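Advertising and the Public, Week 6 handout
Ad measurement: what the numbers claim and what they can bear
Notes by Declan Coughlan, 2021-03-06
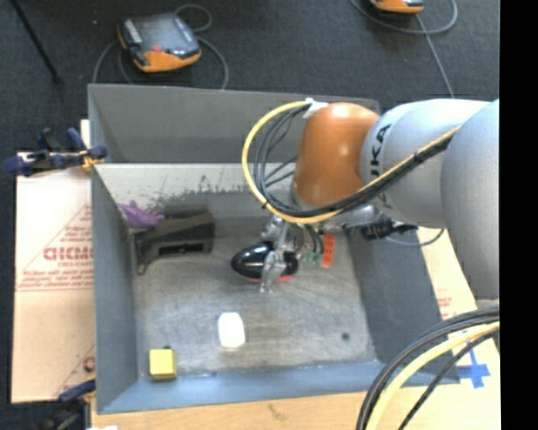 Last week we finished with the Hostard case, and I asked you to bring one sentence from an ad agency's award entry that contained a percentage. Most of what came in used the word "engagement". Keep your sentence, you will need it for the second exercise.

1. Reach

Reach is the share of a target group that had a chance to see an ad. Note "had a chance". A bus poster in Prosville reaches everyone who drives past it, including the people looking at their phones and the driver of the bus. Sellers of ad space drop the word "chance" early in the meeting and it does not come back.

2. Recall

Hennessy ran a radio campaign for a regional furniture chain and afterward surveyed 500 adults. Of these, 215 said they remembered hearing it, or 43 percent. The agency called this a success. Before we agree, two questions. How many would have said yes to an ad that never ran? (Surveys that include a fake ad as a check always find some, and Hennessy did not include one.) And where did the 500 come from? The report says "listeners", so people who never turn on a radio were left out before the counting began.

3. Sales lift

The strongest claim and the one with the thinnest support. Watov told its client that sales rose 30 percent in December, the month the campaign ran. The client sells gift boxes. I would want to see the December before, and the one before that, and a town where the ads did not run. The report has none of these – it has a very nice chart.

A test with a control area is not difficult. It does cost money, and it can come back with an answer the agency does not like. You may draw your own conclusion about why so few are published.

4. Who pays for the study

In both cases the agency that made the campaign also paid for the research. This does not make the figures false. It does mean that we are reading the studies somebody chose to release.

Exercises

a) Hostard claims 726 "qualified responses" to its mailing. Write down what you would need to know before you could use that number. Half a page.

b) Rewrite your award sentence so that it says only what the evidence supports. If nothing is left, hand in the original with a note.

Reading: chapter 4 of the course pack, skip the section on brand love – we will get to it in week 9, unfortunately.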